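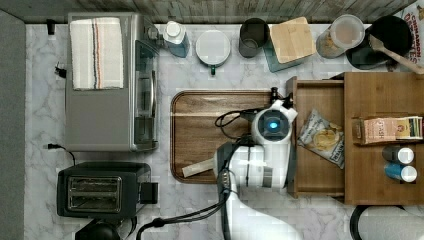 # Safety rules for a small arm on a shared kitchen counter: which ones apply?

**Posted by Azra Dimitrov in Robotics > Standards and Safe Practice**

I'm writing the bench rules for a kitchen counter station and I'd like someone to check them before I print them. The station has one small arm, a wooden tray in front of it, a toaster oven, a two-slot toaster, and the usual cups, jars and packaged food. The tasks are pick and place onto the tray, plus taking things out of a drawer. No cooking is planned at this stage.

My background is packaging lines at Sindale, where every robot was behind a fence with an interlocked gate. If you opened the gate, the robot stopped. That made the rules short. On the counter there is no fence, and people stand next to the arm to reset the objects between runs. They do this many times an hour.

The draft so far:

- One person is the operator. Only the operator starts motion.
- The operator keeps the stop button within reach the whole time.
- Nobody reaches over the tray while the arm is enabled.
- Speed is limited in the controller settings, and the limit is password protected.
- Toaster and toaster oven are unplugged unless a task needs them.
- No glass in the work area.
- Hair tied back, no lanyards.

My questions:

1. The arm was sold to us as "collaborative." Does that mean I can skip the written risk assessment? A coworker says yes, and I don't think so.
2. Is the glass rule reasonable? It rules out a lot of normal kitchen items, and people have complained.
3. How do I treat cables? We have the arm's cables and the appliance cords on the same counter.
4. Is food in open packages a problem?

We're in the US, it's a workplace, and everyone who uses the station is an employee. I have read parts of ISO 10218 and ISO/TS 15066 but I don't own the current versions.

---

**Harpreet Lapointe**

Your coworker is wrong on the first one. "Collaborative" on a data sheet describes features of the arm. The risk assessment covers the application, meaning the arm, the gripper, the object it is holding, the furniture, and what people do nearby. The same arm holding a sponge and holding a paring knife needs two different assessments. Do it in writing and keep it where the operators can read it.

The 2025 edition of ISO 10218 dropped the term "collaborative robot" for this reason and talks about collaborative applications. A lot of the material from TS 15066 was moved into part 2. If you buy only one document, buy part 2, as it deals with applications and cells. Part 1 is for the robot manufacturer. In the US the matching document is ANSI/A3 R15.06, and you should check which revision your company follows. OSHA doesn't have a specific robotics standard, but the general machine guarding and lockout rules still apply to you.

Notes on your draft, in the order that I would fix them:

**Reset procedure.** This is the biggest gap. You say nobody reaches over the tray while the arm is enabled, but you also say people reset objects many times an hour. People will stop following that rule within a day unless pausing is quick. Write the reset as its own procedure:

1. Operator sends the arm to its home position.
2. Operator puts the arm in a monitored stop and says so out loud.
3. The person resetting moves the objects.
4. That person steps back behind the line and says "clear."
5. Operator looks at the counter, then resumes.

Put tape on the floor for the line. Don't let the resume command sit on the same key as anything else. At Gasance we had resume on the space bar for a while and someone set a notebook on it.

Check with the manual what kind of stop you get in step 2. A pause in your own software is not a safety function. You want the one that the arm's safety controller supervises. If the arm doesn't have one, the reset has to be done with drive power off, and you need to find out what the arm does when power goes. Some small arms have brakes on every joint. Some have none and will drop onto whatever is under them.

**Stop button.** "Within reach" is vague. Ours says the operator's hand is on or next to it during any new or changed task, and within one arm's length otherwise. Test it at the start of each shift and sign for it. Also decide who else can press it. The answer should be everyone, and the rules should say that no one gets in trouble for pressing it.

**Speed.** A speed limit by itself doesn't cover contact. You need to look at force and pressure too, and at pinch points. The open drawer is a good example. A hand between the drawer front and a moving gripper can be trapped at a speed that would be fine in open space. Same for a hand between the gripper and the raised rim of a tray. List these places one by one in the assessment. Contact with the head or face shouldn't be part of your plan at all, so if people lean in to look at the tray, the rules have to deal with it.

**Glass.** I would change this from a ban to a zone. Keep glass out of the arm's reach, including the reach of whatever it is holding, and allow it elsewhere on the counter. Remember that the toaster oven probably has a glass door. If the arm can touch it, your current rule is already broken.

**Cables.** Two separate problems. Cables on the arm need enough slack for the full range of every joint but no loop big enough to hook a handle or a jar lid. Move the arm through its whole range by hand or at the slowest speed and watch the loops. Do it again each time someone adds a sensor. Appliance cords should be off the work surface. If a cord has to be there, run it along the back and clip it down. "Unplugged" should mean that the plug is put away and not left lying on the counter where it can be dragged.

**Heat.** Unplugged is a good rule. Add that nothing is stored on top of a heating appliance, and that includes towels. People do it at home without thinking. Write it down now, before you have a task that uses heat, so the habit is in place.

For scale, our sheet is 2 pages. The first draft was 17 and I don't believe anyone read it through.

---

**Delić**

I agree with most of the above but wouldn't bother with tape on the floor. It wears off.

For food: closed packages only, change them on a schedule, and mark everything NOT FOR EATING. Once an object has been on a robot counter it stays a robot object. Gripper pads pick up dust and grease from the joints, and people forget which bag of chips was the real one. We had pests once from cereal in a canister with the lid not pushed down.

Also write down the max weight. Ours is 80 percent of what the manual says, including the gripper. I got that from a guy on another forum, so I don't know if it is a standard.

---

**Azra Dimitrov**

Thank you both. I have rewritten the reset part as five steps and moved the stop button rule to the top. The glass rule is now a zone rule, and I measured the zone with the longest object we use held in the gripper. It was bigger than I expected and takes in part of the toaster oven, so the oven is going to move.

I checked the manual about brakes. It says the base and shoulder have them and doesn't mention the wrist. I've asked the supplier.

Harpreet, one follow-up. We log every run in Vovomow, and so far this month we have 71 runs where the operator pressed stop. Most of them are for a dropped or slipping object. Should each one be treated as a safety event? My manager wants a single number to report.

---

**Harpreet Lapointe**

No, split them. Use one code for a task stop (dropped object, bad grasp, arm going to the wrong place with nobody near it) and another for a person stop (anyone inside the line, any contact, anything that surprised the operator while someone was close). Only the second kind needs a write-up, and it needs one the same day. If you report one number, people will start avoiding the button to keep the number low.

Keep an eye on the task stops too. If the same object keeps slipping, change the grasp or take the object out of the set. A jar that gets dropped every few runs sends a person to the counter every few runs, and that's exposure you can remove.

On the percent figure Delić gave, I don't know of a standard that says it. Use the payload curve in the manual. It goes down as the arm reaches out, so the number for a close pick won't hold at the far side of the counter. And wait for the supplier's answer on the wrist before you let anyone put a hand under the gripper with the power off.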